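Products > Court and Tribunal > Exhibit Handling > Zurora Exhibit Case 700

Zurora Exhibit Case 700

The Zurora 700 is a lockable transport and storage case for physical exhibits in long criminal trials. It was developed with trial teams who move evidence between a registry, a courtroom and an outside lab, sometimes over several years. The case holds tagged exhibits in separate trays, and each tray has its own seal point and paper log sleeve.

The lid takes two padlocks, so the registry and the court can each hold a key. Padlocks are not supplied. Trays lift out from the top and can be carried to the witness stand without opening the others. A clear cover is available for trays that need to be shown to a judge or jury while staying sealed.
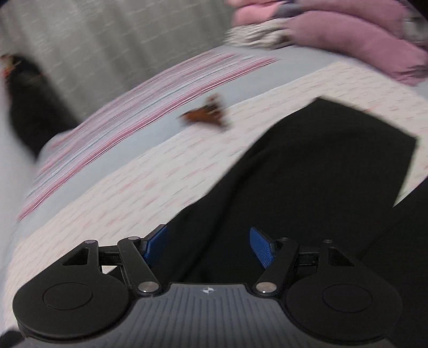
Every tray comes with a pad of 300 exhibit cards. The card has fields for exhibit number, date received, seal number and signature, plus a description box. Clerks should write what they can see and leave out what they think the object is for. "Dark gray ribbed body, small white logo, two round black pads, silver pivot screws" is a usable entry. "Tool" is not. If the description runs over, use a second card and mark both with the same seal number.

Cards are printed in English or French – other languages are made to order by Emport, our print supplier. Allow extra time for these.

Price
Case with standard trays: $1,287
Case without trays: $1,041
Clear covers and replacement card pads are priced on request.

The older Pilton case is no longer made. Pilton trays do not fit the 700, but Clegg tray dividers can be used in both. Seals from the Pilton range can still be ordered until October.

For court and registry orders, contact Clive Furnival. For questions about seal logs or moving exhibits across a border, contact Dénes Jakab. Please include the name of the court and a delivery address.

Page updated April 21, 2026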